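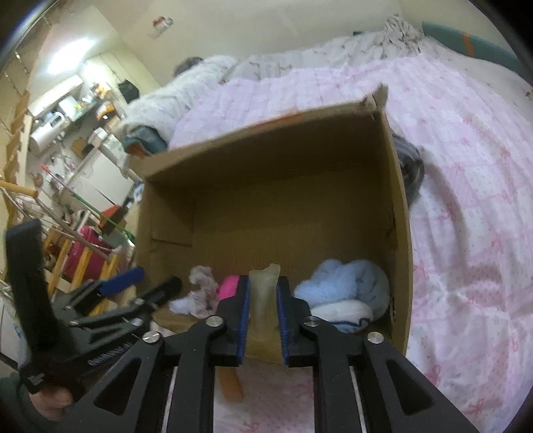 A reader of last week's post wants to know why I keep blaming the gripper when it could just as well be me. Fair. I spent most of Monday trying to prove it was me, because that would have been cheaper.

The fault, for those joining now: the jaws close on something soft, I can see they've closed, I can feel it in the handle, and the log insists they're still 13 millimeters apart. Then I let go, the item drops into the cardboard box, and the log announces a firm grip. It holds this opinion until I cycle the power. If a policy learns from that, I'll have taught a robot arm that you pick up a towel by dropping it.

The logging side is Kimell, which reads the jaw width and stamps it with the time. The recordings then go through Tideck, whose job is to reject bad ones. Tideck passed 261 episodes from the last batch. I went back through the first 100 by hand, with coffee, and by episode 3 the width trace was already drifting. Tideck's verdict on that one was "nominal." I have worked with people like that.

My first theory was the blue padding on the fingers. Soft pads squash, the width reads a little wrong, everyone shrugs. So I closed the jaws on nothing, then on a folded card, then on whatever was lying on the quilt, and wrote the numbers on the back of an envelope. The pads account for a millimeter or two. They do not account for thirteen.

My second theory was the fabric. Small frilly things are awful to grip, and anything with lace or fuzz finds a way to get dragged along after you've opened up.
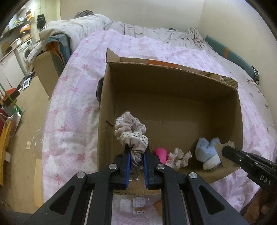

I did a whole run with only the soft stuff and then a run with only hard plastic, and the drift turned up in both. That was annoying, as I had already written the smug paragraph about textiles.

Which leaves the zero. Kimell sets it at startup by assuming the jaws are shut. If they're open even a crack when you switch on, everything after is off by that crack, and there's no warning. I've been starting up with my thumb in there since December. So the reader gets around half a point.

The drift is a separate problem, and I still don't have it. I tightened the four pivot screws and it got better, then worse. Benkirane sells a replacement encoder with a proper index mark, and I've ordered one. Until it arrives I'm closing the jaws on a gauge block between runs, writing down the reading, and throwing out any episode that starts wrong. It roughly doubles the time it takes to move a scrunchie.

For anybody who downloaded the batch from Drarnero: please don't train on the width channel. The video is fine. I've pulled the old files, and the corrected set goes up once I've finished checking the other 161.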